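Home | Archive | Browse by thread | Browse by date | Subscribe | Help

List: small-automation-buyers
Subject: Re: Stillard folding cell, quote and timing
Date: 2018-08-02

> We've now had the second quote from Stillard for the soft goods cell
> (two arms, bench, vision, first year of support). It came in under
> what we'd pencilled in June, and Liken are offering to do the
> integration at a fixed price if we sign before their books fill.
> The pitch is that it will flatten, fold and stack caps, tea towels
> and light garments at 80 an hour once it has been taught. I'm
> inclined to recommend it for this year's capital round. Can anyone
> see a reason to hold off?

Yes, me. I can see several, and I'd sooner put them here than in a meeting where we get ten minutes.

I read the quote twice. The 80 an hour is in the covering letter and nowhere in the schedule of deliverables. What the schedule promises is that the arms will be "capable of handling textile items up to the rated payload", and a crane could say as much. If the rate is real, Stillard should be willing to write it down along with the items it applies to, who lays them on the bench and what counts as a failure. I asked for this by email and got a brochure back.

Then there's the teaching. The whole price rests on us supplying the demonstrations. Liken want 4,000 recorded runs of people doing the handling by hand, from head height, in ordinary rooms with ordinary clutter, before they'll start their fixed price clock. We have 1,372 that passed checking. Those took most of our spare hours since the trial began, and they're heavily weighted to towels because towels are easy. Caps are slow going. A cap has a stiff bit, a floppy bit and a curved bit, and people's hands deal with all that without any thought whatsoever. I'm not convinced a gripper with one degree of opening will. 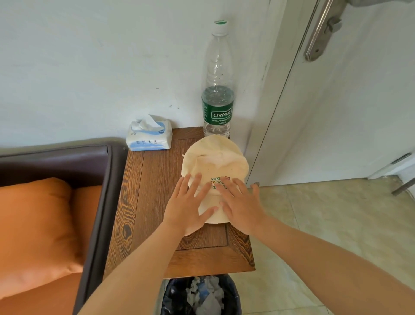

Catterall had the same conversation with the same supplier and reckoned the number of recordings was the wrong thing to argue over, as what hurt them was finding out afterwards that bare hands pressing on cloth tell you nothing about how hard they're pressing. They ended up costing force sensing as an extra, and it wasn't a small one.

I can't find force sensing anywhere in our quote. It's possible I've missed it under "end effector options", where there are three part codes with no prices beside them. If a job comes down to two open palms pushing on fabric, and a fair bit of ours does, I'd want to know what the machine is supposed to use for a palm. The fingers in the standard kit are made for picking up boxes.

On the budget itself, here is what I think has been left out or put in too low:

Support after year one. Stillard quote it as a percentage of list, and list isn't what we're paying. Work it on list and it's a good deal more than the line in our spreadsheet.

Floor and guarding. The drawing shows the cell in a clear bay. We don't have a clear bay. We have a bay with the heat press in it.

Our own labour. It's down as nil. Somebody has to finish the recordings, and somebody has to label them. At the present pace I'd say roughly 30 weeks, and I don't believe the pace will hold once the novelty goes.

Spares. One set of fingers is included. Besent told us at the trade day that they go through a set far quicker than the manual suggests.

None of this means never. I'd support a smaller line in this round: enough to finish the recordings properly with a sensible share of caps, and to hire one arm for a couple of months to see what it does with our stock on our bench. Leave the two-arm cell for the next round and ask Stillard to hold the price. If they won't hold it, I'd take that as telling us something about how firm it was.

The favourable quote and the full order book turned up in the same letter. I've been buying equipment long enough to have seen that one before.

If anybody has the schedule with the option prices filled in, please send it to the list and not just to me.

Previous message | Next message | Back to top

Comments (4)

Agree on the hire. The only thing I'd add is to get freight both ways in writing. We were caught on the return leg.

Is the fixed price fixed if Liken reject some of the recordings? I read that clause as letting them restart the count.

A bit harsh on Stillard, I thought. Their arms are fine. It's the software side I'd be nervous about.

We budgeted nil for our own labour too. Don't.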